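FOR IMMEDIATE RELEASE
10th April

Jakubowski to Open Textile Repair and Resale Shop in Wevasdale

WEVASDALE – Jakubowski, the family-owned linen and home textiles company, will open a repair and resale shop in the former Prunden mill building in September. The shop will take in used tablecloths, curtains, bedding and plain clothing, mend what can be mended, and sell the finished pieces at reduced prices.

The shop will occupy the ground floor on the river side of the building. It will have a drop-off counter, a sewing room with seven workstations and a sales floor. The company has signed a lease on the space and interior work is under way. New windows and lighting are already in place, and flooring will be installed over the summer.

Customers will be able to bring in items in two ways. Pieces that the owner wants back can be left for paid repair, with a written quote given at the counter before any work starts. Pieces that the owner no longer wants can be handed over for store credit. Credit can be used in the new shop or in any of the company's 3 existing stores.

Paid repairs will cover torn hems, split seams, small holes, worn edges, missing buttons and replacement zippers. The shop will also shorten curtains and cut down large tablecloths to smaller sizes. It will not accept leather, fur, carpets, mattresses or anything with mold. Items should be washed before they are brought in. Most repairs will be ready in 16 days, and customers will get a text message when their order can be picked up.

Fabric that is too worn to sell will be sorted by fiber. Cotton and linen will be cut into cleaning cloths and sold by the bundle. Larger sound pieces will go into a remnant bin for quilters and home sewers, priced by weight. Mixed fibers will be sent to Kotow, a recycling firm that shreds used fabric for padding and insulation.

The company tested the service last year from the back counter of its Wevasdale store. During the test, customers brought in 300 items. Tablecloths were the largest group, followed by curtains and pillowcases. Hems were the most common repair. The test also led to one change in the plan: the drop-off counter will now have its own street entrance, so that people with bulky bags do not have to walk through the sales floor.

Jakubowski will hire for sewing, sorting and counter positions. Sewing jobs require experience with a straight-stitch machine and a serger. Sorting and counter jobs require no experience, and training will be paid. Both full-time and part-time hours will be offered. Applications will be accepted at all company stores and through the careers page on the company website starting in early summer.

The Prunden building was put up as a weaving mill and later used for storage. Its brick front and loading doors will be kept. The upper floors are not part of the lease and remain available through the building's owner. Parking will be on the north side, with bicycle racks beside the main entrance and a ramp to the drop-off counter.

Beginning in the fall, the shop will also hold evening classes in basic mending. The first classes will cover hand-sewn hems, darning and patching. Places will be limited by the number of workstations, and registration will open shortly before the shop does. Materials will be included in the class fee.

Opening hours, a full repair price list and class dates will be announced later this summer.

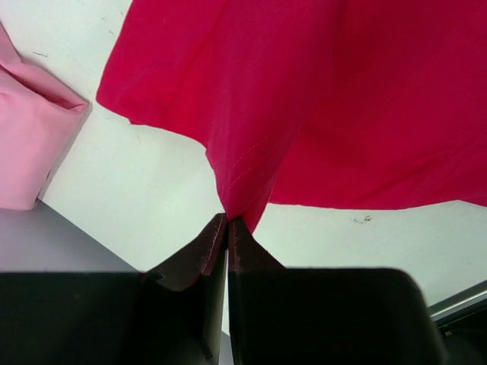
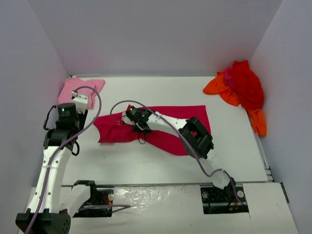 Red fabric with a hemmed edge, top, and red cloth spread across a white tabletop.

About Jakubowski
Jakubowski makes and sells table linens, bedding and curtains. The company is based in Wevasdale, where it runs its main store and cutting room.

Media inquiries: Jakubowski Press Office, Wevasdale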